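**For release: June**

# Rumside is opening its kitchen table to the whole street

Hello from Rumside! I'm Kadir Tokgöz, I run the place with İlker Ersoy, and I'm told a press release should get to the point, so: from the first Monday in June we're starting a weekly community supper, and you're invited.
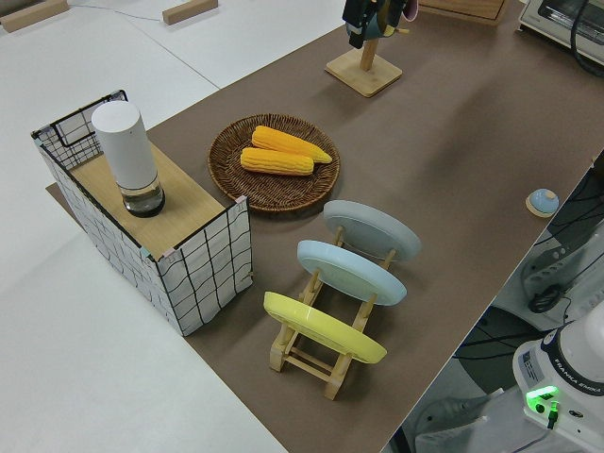
## What we're doing

Every Monday at 6 p.m. we'll put out a hot meal for 100 neighbours. It's pay what you can, and if that's nothing this week then it's nothing. You don't need to book, bring a form or tell us your story at the door. Come in, grab a seat, say hi to whoever's beside you.

The menu for the first night is lentil soup, roast chicken with rice, a big tray of baked eggplant and İlker's semolina cake (he's been making it every weekend since February and I've had to let my belt out). There'll be a vegetarian plate and a gluten-free plate every week. If you've got an allergy, ring us by Sunday lunch and we'll sort something out.

## How it started

We've been running cooking classes at Rumside for 12 years. Mostly they're small, mostly they're noisy, and people have a habit of hanging around after the washing up is done. Last winter one of the Thursday groups asked if they could bring their parents along to eat. Then somebody brought the people from upstairs. By the end of August we were borrowing chairs from the hall over the road and eating on the stairs — it was a squeeze, and I loved it.

İlker did the sums on the back of a flour bag and reckoned we could do it properly if we had help with the groceries.

## Who's helping

Pranero, the greengrocer on the corner, is giving us 200 kilos of fruit and veg a month. Akbulut Bakery is sending bread, still warm if the van's on time. And Pornomo, who did our shopfront, have lent us 2 long benches and painted them a colour they call "burnt apricot". I'd call it orange, but they look terrific.

"I grew up in a house where you never knew how many would be at dinner," says İlker. "My mum just added water to the soup. I'd like a bit of that on this street."

## Want to lend a hand?

We could use a few more people for chopping from 3 p.m. and for dishes after 8. You'll get fed either way. Kids are welcome to help set up as long as a grown-up comes with them. We're also after big pots with lids, so if there's one hiding at the back of your cupboard, bring it in!

## For media

İlker and I are both happy to chat, and reporters are welcome to come along on the first night and eat with us. Mornings are best for phone calls, before the lunchtime class gets going. Ask for Kadir at the Rumside front desk.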